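4.2 Refitting a processor

I'll admit I went into this one hoping for the best. Ciarán Mac an tSaoi had bet me a bag of Skarura coffee that the shop-floor jobs would all fall before the folding of a single towel, and swapping parts in an old desktop looked like easy money for him. A processor is flat, stiff and square, and it never crumples (towels, take note!). The trouble is the last few millimetres, where people go by feel and barely look.
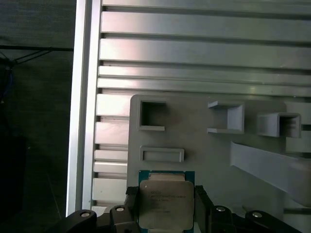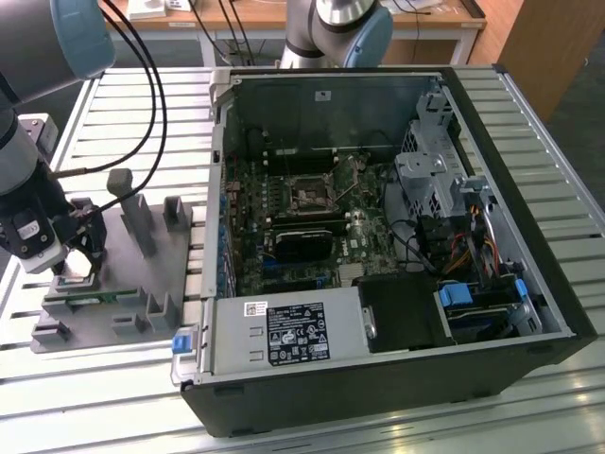
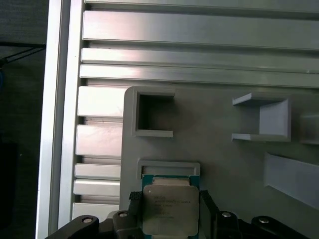
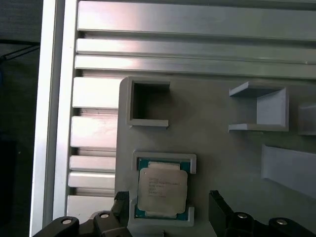 Figure 3. The processor task, in wrist views and one wider view of the bench with the open tower.

We scored picking up, carrying and setting down separately, over 497 attempts split between the Bakeck and Horkside policies. Picking up was the cheerful part, and both did well at it. Setting down was where I started chewing my pen. A chip that lands a touch skewed still looks fine to a lenient marker, so Sombat Chaiyaporn and I marked every attempt apart and then argued over the leftovers, mostly in April and mostly after tea. We settled on 4 grades, with a bare pass kept apart from a clean one, and I'd use the same grades again for the kitchen chores in Section 5.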